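Pimell review: two months of letting an app watch my working day

I work from home four days a week, and by June I couldn't have told you where my afternoons went. My boss at Skadaneo wasn't asking, but I was, so I paid for Pimell, a time tracker that sits quietly on your laptop and notes which program you've got open.

Setting it up took 6 minutes and most of that was me hunting for my password. After that you just get on with things (lovely!) and it sends you a tidy chart at five o'clock.

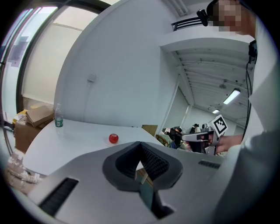
The first chart was a bit of a shock. I'd spent 97 minutes on email before lunch, and I'd have sworn it was half an hour. By the end of the first week I'd switched windows 331 times in a single day - I felt tired just reading it.

I do have grumbles. It counts a phone call as idle time, so you have to go back and fill those in by hand, and the export to Onsri failed on me twice. I used Loreo before this and it handled calls much better, though it cost more and nagged me constantly.
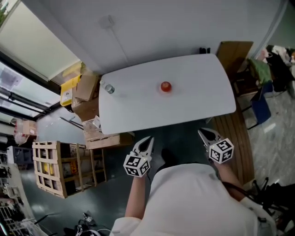
Apple or tomato, and a bottle of water on the table.

I'm keeping it for now, mostly for the email chart. If your job is all phone calls, I'd try the free version first.

We use cookies to improve your visit. Accept all | Manage settings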